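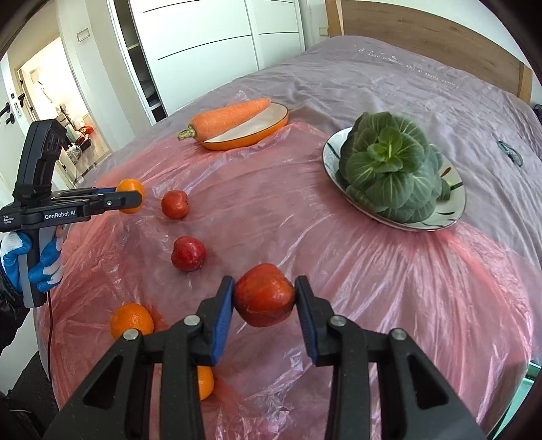 Kevin Rengifo wrote in to say that he's been putting apples, mandarins and greens in one big bowl for years, nothing terrible has happened, and he'd like to know why we keep telling people to separate them. Fair enough, Kevin. We start with you.

Pantry Notes > Fruit and Vegetables > Questions on Sorting and Keeping

Do apples really spoil everything near them?

"Everything" is a stretch. Apples give off ethylene gas, and some produce reacts to it badly. Bok choy is one: the leaves yellow sooner. Carrots can turn bitter after long storage beside apples. Mandarins are much less bothered. If you eat the whole bowl by the weekend you probably won't notice any of this, and I suspect that's Kevin's situation. If the apples have to last until the end of December, keep the greens somewhere else.

Why spread it all out on a bed?

It's a big flat surface and most of us own one. I was doubtful about this, mainly because I sleep there, but a kitchen counter with a toaster and a dish rack on it doesn't leave much room to roll an apple over and look at its underside. Put a plastic sheet down first. Pink, clear, an old shower curtain that has been properly washed, whatever you have. Tuck the edge if your bedspread is slippery.

Doesn't fruit roll all over a mattress?

Some. A crinkled sheet slows it down more than a smooth one does. Mandarins behave better than apples, being flatter at the ends. Anything long or leafy goes on a plate, so the carrot gets an oval dish (it will hang over the end if it's a big one, and that's fine) and the bok choy gets a round plate where the leaves can spread.

Is plastic a good place to leave it afterward?

No. Sort on it, then clear it. Moisture sits in the folds, and a bruise lying in a damp fold goes soft quickly. Wipe the sheet, hang it over a door, put it away when it's dry.

Should I wash the lot before sorting?

I wouldn't. Washing makes produce look cared for and then it goes into the drawer damp. Brush the dirt off carrots and wash the rest when you're going to eat it. Bok choy needs a proper rinse at that point, with the stalks pulled apart, as the grit hides at the base.

How hard should I squeeze an apple to check it?

Hardly at all. Hold it across the sides with even pressure and feel for give. People dig a thumb in near the stem, declare the apple sound, and have just made the bruise they were looking for. I've done it in stores and I'm not proud of it. 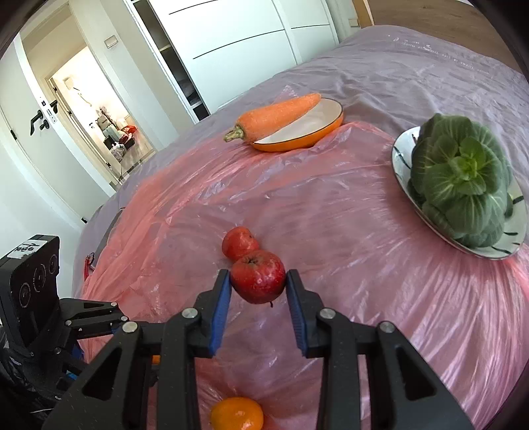 Reading time for the remaining questions: 3 minutes

Does a glossy apple mean a fresh apple?

I don't believe it does. Gloss depends on the variety, on the fruit's own wax, and on whether somebody added more wax before it was sold. Set a deep, shiny red apple next to a smaller one with duller, orange-red skin and most people reach for the shiny one every time. Check firmness and smell, and look into the hollow around the stem, where mold likes to start. Wrinkled skin is a better warning than dull skin.

And the pale speckles?

Lenticels. They're pores, and they're normal. I have read that more speckles mean a sweeter apple and I have never managed to confirm it with my mouth.

Do small apples keep better than large ones?

Often, if they're the same variety and were picked at the same time. That's two large ifs when you bought them out of a mixed bin. Eat the big ones first and you won't go far wrong.

How do I tell an old mandarin from a good one?

Weight. Pick up two of similar size and the heavier one generally has more juice in it. A dimpled peel tells you very little, since plenty of good mandarins have one. A loose, puffy peel can be a sign of age, but some varieties are loose from the day they're picked, so don't throw out a bag over it.

Where should the mandarins go?

A cool room for a few days, the refrigerator after that. Don't stack them deep. One moldy mandarin at the bottom of a deep bowl will have neighbors before you find it.

My carrot still has its stem end. Cut it off?

If there are leafy greens attached, yes, cut them. They draw water out of the root. A short brown-green stub can stay until you cook it. Store carrots cold, in a bag, away from the apples.

Is an extra-large carrot woody?

Sometimes. Slice it and look at the core. If the core is thick and pale, put it in soup and stop worrying. We've had enormous ones that were perfectly sweet, and slim pretty ones that tasted of nothing.

How long does a head of bok choy last?

Less time than you'd like. Plan on 3 days in the refrigerator for leaves you want crisp, a little longer if it's headed for a hot pan. Wrap it in a dry towel inside a bag. It looks handsome on a plate with its leaves fanned out -- please don't leave it there overnight.

Are the Bravix freshness sachets worth buying?

Eduardo Buenaventura asked this, and so did several people after him. I put one in a drawer with apples and greens and kept a second drawer without. Both lots of greens yellowed. It was one try in one refrigerator, so call it a shrug and not a verdict. Moving the apples to the other drawer cost nothing and did more.

What about the Vandinik produce bags?

They're bags. They hold moisture well enough, and so does a bread bag. If you like the drawstring, buy them.

Should I buy the mixed winter box from Llanos?

Depends how you cook. Mixed boxes look like good value until you work out that you've paid for greens you then let wilt. Shoppers in Wodmont can pick loose items at the counter instead, and I'd do that for anything leafy. For apples and mandarins the box is fine -- open it the same day and go through it piece by piece.

How often do I need to re-sort?

Once a week for apples. People do tell me they sort daily, and I don't believe them. Pull out whatever is soft, cut away the bad part, cook what's left.

Page last checked 16 Dec 2019. Corrections are welcome, especially about the speckles.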